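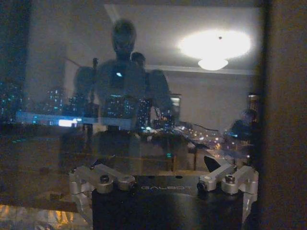 Windows at night have been my subject since August, and this page collects what I have kept so far. I work on the top floors of the Illgate building in Pasuvville, mostly after dark, and I like what a large pane does once it gets dark outside and the lamps are still on inside. The glass turns into a mirror, but a poor one. The room shows up on it and the city lights come through it, and a dark shape standing in the reflection ends up with lights in the middle of its chest. A ceiling lamp in the upper right becomes a big white halo with no edge to speak of. I used to turn the lamps off to get rid of that kind of thing. Now I leave them on.

The remaining pictures in this set are being rescanned and will go up as they are ready. Their captions are listed below in hanging order, as they were for the small show at the Okeseo reading room, so that people who bought the print list can match the titles.

Updated 24 Nov 2023

Stairwell, fourth landing
Wire glass, with the handrail doubled in it. The outer pane is older than the inner one and has a slight wave, so the second handrail bends where the first one doesn't.

Break room, lamps on
Two rows of ceiling lights reflected over the parking lot. The lights outside are the smaller ones.

Break room, lamps off
Same window, same chair, a few minutes later. I prefer the first one, but people at the show bought this one.

Hailu Bakery, front window
Taken from the sidewalk after closing. The street is on the glass and the empty trays are behind it. The lettering reads backward in the reflection on the back wall, which took me a while to notice.

Bus shelter, Okeseo line
Scratched plastic instead of glass. It holds a reflection badly and spreads every headlight into a short streak. I took a lot of these and kept one.

Corner office, rain
The drops are in focus and everything else is soft. Each drop has the desk lamp in it, upside down.

Kitchen window at home
The stove light is the only one on. Steam from a pot has covered the lower half, and the reflection stops where the steam starts — you get the top of the refrigerator and then nothing.

Illgate lobby, revolving door
Four panes at four angles. The same floor lamp appears in three of them. Shot straight through the middle, with the door stopped.

Train window, outbound
The seat fabric shows up better than the landscape does. There was a long dark stretch past the grain elevators, and this is from the end of it.

Laundromat, side window
Dryer doors reflected in a row across the brick wall of the next building. The round shapes line up with the real windows over there, more or less.

Top floor, last one
Very little in it. One lamp, the edge of a curtain, and the lights on the hill on the other side of the river.

Notes on taking these

Clean the inside of the glass first. Fingerprints are invisible by day and bright at night. A dry microfiber cloth is enough for most windows, and a little vinegar and water takes care of the rest.

I don't use a polarizer. It takes out the part I am after. If you want only the view, press a rubber lens hood flat to the pane and throw a dark coat over the camera.

Exposure is a compromise. If the lamp looks right, the city goes black, and if the city looks right, the lamp blows out. I let the lamp go. A bright patch in a corner doesn't bother me, but a reflection that is too dim to read does.

Focus is the other choice. The reflected room and the lights outside are at different distances, and the glass itself is at a third. I usually focus on the reflection and let the far lights go a little soft. Autofocus tends to pick dust on the pane — switch it off.

Most of the set was shot between 500 and 600 ISO on a small tripod, with a 40 mm lens. The train and bus pictures were handheld at a good deal higher.

Prints

Each picture is available in an edition of 8, on matte paper, unframed. Glossy paper adds a reflection of its own, so please don't ask for it. The bakery picture and the break room with the lamps off are sold out. Prints can be picked up at the Okeseo reading room desk during opening hours, or mailed flat within the state.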